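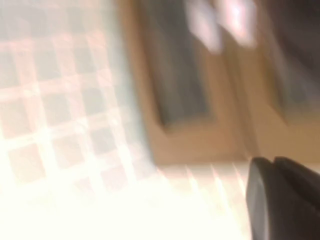 I've finally got my dad's old saloon home, a Dastmont Stadia, and I'm over the moon with it! It has sat under a sheet for years and the front seats need new covers. I want a colour that isn't black, and I keep coming back to a light warm beige-brown like the frame on that cabinet door, with the dark olive-grey of its panel for the middle of each seat. Has anyone tried two tones in one of these, and would you do the stitching yourself? I've got 200 pounds put by and hope to have it on the road by November.

**Chanida Wiriya**
16/05/2023

---

Lovely choice, go for it! I did my own seats over 8 evenings and enjoyed every one of them (well, nearly). Take the old covers apart at the seams and use the pieces as your pattern, and mark which side is which with chalk. Buy spare clips too. Get a sample of both colours and look at them inside the car with the doors shut, they come up much darker in there.

**Thitima Sukprasert**

---

Bhat in Setisden did my two front ones. Great work, bit of a wait.

**oldvalve**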